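Small Business Operations, Unit 6
Leaving Wages for a Route Business: Cash, Hours and the First Contract

Reading before class: the Kerner case, parts 1 and 2. Bring the worksheet from Unit 5, with the fixed cost column filled in.

6.1 What is being bought

A route business sells a repeated service at a fixed list of stops. Typical cases are vending, window cleaning, water cooler supply, linen exchange and small office network upkeep. The buyer of such a business pays for three separate items: the equipment, the customer list, and the right to use the name. Sellers often quote one price for all three. The first task is to split that price, as the three items lose value at different rates and are taxed differently.

Equipment can be priced from resale listings. The name is worth little in most local trades. The customer list carries most of the price and most of the risk, and its worth depends on whether the contracts pass to a new owner. A contract that says nothing about transfer should be treated as one that may end on the day of the sale until a lawyer has read it.

6.2 The Kerner case

Kerner is an office network upkeep route with small commercial customers, among them a print shop (Pinutden) and a dental supply firm (Tridska). The owner wished to retire. The buyer, Danuta Zawadzka, worked as a shift supervisor in a distribution center and had no staff of her own.

The monthly figures at the time of sale were as follows.

Contract income: $2,487
Vehicle, insurance and phone: $400
Left before tax and loan payment: $2,087

The asking price assumed that this income would continue unchanged. Zawadzka's offer assumed the loss of the largest customer within the first year. The gap between the two assumptions was settled with an earn-out: part of the price was held back and paid only while the customer stayed. Students should note that an earn-out moves risk to the seller but does not remove it. If the customer leaves because the new owner does poor work, both sides lose. 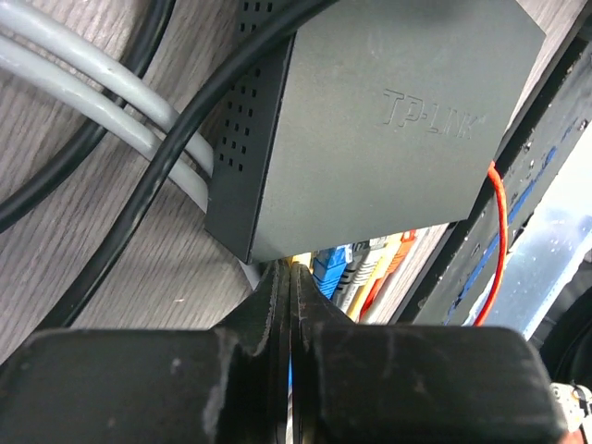

The second point in dispute was the stock of spare parts. The seller valued it at purchase cost. Used and superseded parts seldom bring that amount, and the parties agreed on $2,000 for the whole stock after setting aside anything with no power supply or no current firmware. The sum was paid at closing and was kept outside the earn-out.

6.3 Hours

A wage earner who compares a business with a job tends to compare income alone. The comparison should be made per hour, and the hours must include work that is not billed:

Travel between stops
Quoting and follow-up calls
Bookkeeping and sales tax filing
Ordering and returns
Repeat visits for faults already billed

In the Kerner case the seller reported only the time spent at customer sites. Zawadzka rode along in January and kept a log from the time the van left the driveway until the last invoice was sent. The log showed that unbilled work took up a large share of the day – mostly travel, and mostly between two stops at opposite ends of the route.

There are three usual responses to a route of this shape. The owner can raise the price at the distant stop, move it to a less frequent schedule, or add customers near it. The third takes longest. The first is quickest and should be tested before the others, with the written notice the contract calls for.

6.4 The change from wages

Leaving a job ends more than the paycheck. The worksheet has a line for each item below. Enter zero where an item does not apply; do not leave a blank.

Employer share of health premium
Employer share of payroll tax
Paid leave, at the daily rate
Retirement match
Overtime normally worked

Zawadzka kept her job on reduced shifts for the first months and served the route in the afternoons. This is workable where customers accept visits after 3 p.m. It fails where the service is needed at opening time. Her monthly household expenses came to $1,823, and she set as her exit rule that the route must cover this sum after tax and loan payment, without a draw on savings, before she gave notice. The rule was written down before the purchase. Rules set afterward tend to bend toward the answer the owner wants.

6.5 Concentration

Work out each customer's share of total income. A customer with a share above one quarter should be listed by name in the risk section of the plan, with the notice period next to it. Laskowska, the comparison case in part 2 of the reading, had a longer customer list than Kerner but drew more than half its income from one property manager. On paper these were separate accounts – each building had its own invoice. For this purpose they count as one customer, as one person could cancel them all.

6.6 For next class

Complete lines 1 to 14 of the worksheet for the Kerner route under two conditions: all customers stay, and the largest leaves in month four. Use the loan terms given in part 2. State the month, if any, in which the exit rule is met under each condition.

Unit 7 covers pricing of renewals. The reading is in the course folder.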